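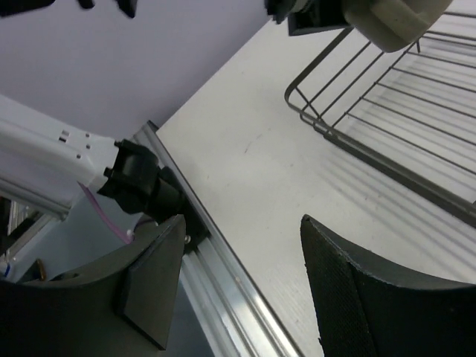 You can't just say the water is hard, you have to say how hard and compared to what. That was the first comment we got back on our draft and it was fair, so this version has numbers in it.

Hard Water in Kanora and Karkanance
Earth Science project report, Willstead
Oct 11, 2022

Why we picked it

Kanora is on the town supply. Karkanance is mostly private wells. Same valley, ten minutes apart on the bus, and people in Karkanance complain all the time about white crust on faucets and shampoo that won't foam. We wanted to know if there was a real difference or just grumbling.

What hard water is

Rain soaks down through rock and picks up minerals, mainly calcium and magnesium. More limestone, more minerals. It's not bad for you to drink. It does leave scale in kettles and water heaters, and soap works worse in it.

Method

We took our samples in June. Cold kitchen tap, let it run first, fill the bottle to the top, cap it. Back at school we measured out 100 mL from each bottle and titrated with the Ikeda hardness kit. You add drops until the red turns blue. Each sample was tested 3 times and averaged.

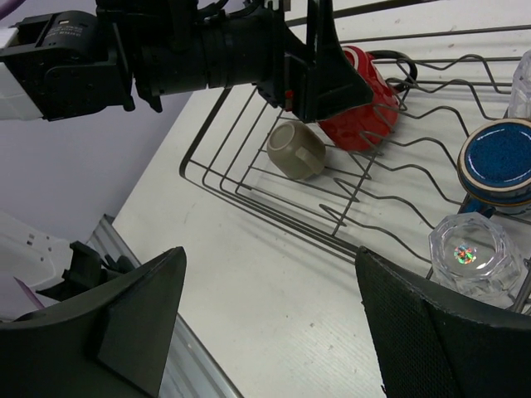 The color change was the hard part. One of us kept calling it at purple and the other waited for full blue, so the early readings didn't match. We threw those out and redid them with the same person calling it every time. Should of done that from the start.

Results

Kanora average: 130 mg/L
Karkanance average: 444 mg/L

Both count as hard on the chart that came with the kit, but Karkanance is way past the top line. The Kanora samples were all close together. Karkanance was all over the place — probably different well depths but we didn't have depths for most of the houses, so that is a guess. 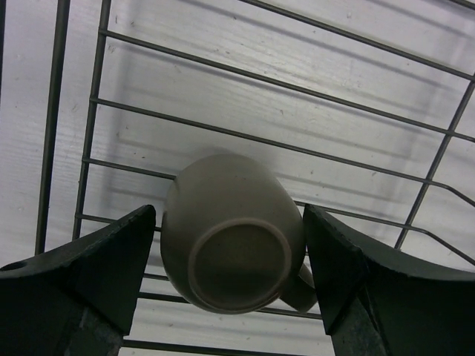
We also did a spotting test, to see if people could tell by eye. Put a few drops from each town on a clean glass plate, let it dry overnight, compare. The Karkanance drops left thick white rings. Kanora left a faint outline. It's the same thing you get on dishes at home. A mug left upside down on a wire rack, like the beige one here, can hold a little water in the hollow of its base, and if your water is hard that dries into a chalky circle. Vinegar takes it off.

Problems

Not enough houses. All volunteers, so maybe the people with bad water were more likely to say yes. We only sampled in one month and well water can change after a wet spring. Also one bottle label smeared and we had to drop that sample completly.
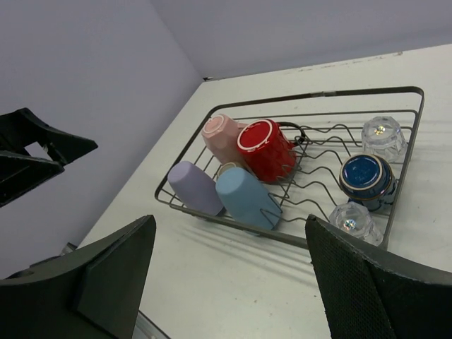

If we had more time we would sample again in winter, and ask every house for the well depth up front. Would also like to test hot taps, to see how much mineral drops out inside the heater. The kit only does total hardness, so splitting calcium from magnesium would need a second kit.

Raw readings are in the binder, blue tab.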